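Aatos Vainio
Post 1
In February I started to build two handheld grippers, one for each hand. The plan is to show a robot arm how to open a drawer, by doing it myself many times with the same kind of fingers that the robot will have. I write down the steps in this thread, maybe it helps another builder.

Post 2
The base is an open design I call Milleck in my folders. I changed the handle, because my hand is wide and the original one pressed on the thumb. The housing is printed in gray. One half takes 4 hours on my printer, so I start it in the evening and collect it in the morning.

Post 3
First mistake: I printed the finger pads in hard plastic. They looked very fine and they held nothing. A small drawer handle slipped out each time I pulled. Now the pads are soft and dark, and I glue them with contact glue on both sides, wait, then press.

Post 4
Each gripper has a white cube with printed markers on the faces. The software finds the markers and calculates where my hand is and how it is turned. Please print the markers on matte paper. My first ones were on glossy paper, and under the ceiling lights half of the detections were lost.

Post 5
Also measure the cube after you glue it, do not trust the drawing. Mine became 3 mm too wide on one face because of the tape under the paper. In the data it looked like my wrist was jumping every time I turned the hand. I searched for this error in the code for two evenings.

Post 6
Somebody asked about the trigger spring. I took it from a clothes peg. The one in the parts list was too strong for me, after 100 grips I had pain in the forearm. With the weaker spring I can work the whole afternoon, but the fingers open a little slower, so I must wait a moment before I let go of the handle.

Post 7
The cable was a longer story. At first I let it go from the gripper straight to the computer on the table, and I pulled the plug out two times when I turned around. Now I keep it down along my side. Leave enough length for the arm to go fully forward. I left too little at first and the connector became loose.

Post 8
Nieminen from our workshop wrote the small program that sorts the recordings, we call it Lornia. It throws away each one where a cube is not seen for too long. From my first long session it threw away almost everything. I was a bit sad, but it was right to do so.

Post 9
What I do now before each take: stand still, look down, hold both grippers so the markers are visible, then begin. It feels a little silly but the alignment is much better this way. When I skipped it, the left and right hand did not agree on where the floor is.

Post 10
The goal is 1,000 good takes of drawers, and after that I want to try cabinet doors. If you want the print files with my wider handle, write to me and I will send them. I only need to fix one screw hole first, it is too near to the edge and the plastic cracks there.

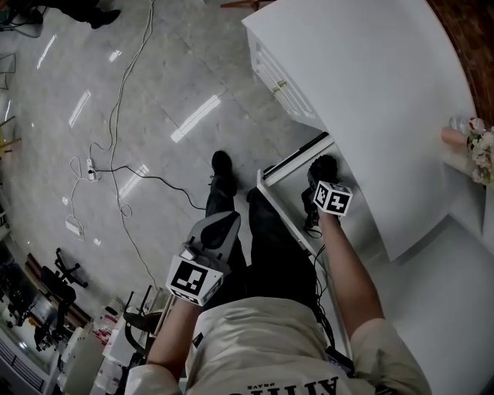
Post 11
One more thing about the screw hole: I have moved it inward in the drawing and the new half goes to the printer tonight. I will write here if it cracks again. Next I want to try a thinner cable for the left hand too, so if you know a good soft one that does not break at the plug, please tell me the type.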